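Setting the rules before the robot moves: a conversation with Assunta Rizzi
28 February 2020 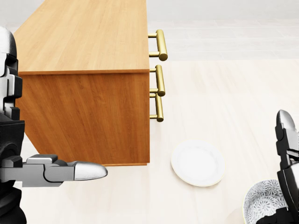 Assunta Rizzi has led the household task standards program at Olum for two years. Her group writes the rules that a two-armed robot must meet in simulation before the same task is approved for trial in a real home.

The current edition of the rules contains 54 clauses. Ms. Rizzi said the number matters less than the order in which they are applied. "We begin with what the robot must leave alone," she said. "If the task concerns a cabinet, then any dishes nearby are protected objects. Contact with one of them ends the run, and the run is recorded as a failure."

Each task is repeated 200 times with small changes to the starting positions. Junaid Jadoon, who reviews the results, said that early drafts allowed teams to discard runs they considered unlucky. That permission was withdrawn in December. "Every run is now kept and reported," he said. "A developer may add a comment, but may not remove the record."

The group has also set limits on speed near handles and edges. Ms. Rizzi acknowledged that some developers find these limits too cautious, particularly for work in simulation, where nothing can be broken. She does not share that view. "Habits formed in simulation are carried into the home — we have seen this often enough," she said. "The limits should be the same in both places."

Asked about outside review, she confirmed that Derkach will examine the next edition before its release. Comments on clause 2, which defines a protected object, are still being accepted from member organizations, and Mr. Jadoon's office will reply to each of them in writing.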